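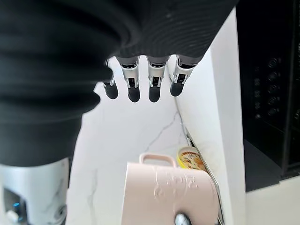
The councillor for Nurnthorpe East has left his party for the second time, and would like it known that he has not moved an inch. "The party moved," he told me in the back office at Brorkamville town hall. "Twice." He was elected with a majority of 118, which he mentions before you sit down. We met over a white countertop, and he tapped it whenever he reached the word principle. I stopped keeping up.

The quarrel is over the Kornholm ferry subsidy, cut in December by 15 votes to 13. He spoke against it for 11 minutes and then voted for it. "I was making a point," he said. Which one? "That I could have gone either way."

His former colleagues are less philosophical. One of them, who asked not to be named and then asked whether she might be, called it "the Reinholz business all over again" – a reference to the car park, on which he also held two views. He says the car park was different. "It was raining."

Will he stand again in May? He is listening to residents. And what are they telling him? "Mostly they ask about the ferry," he said, and looked at his phone for a while.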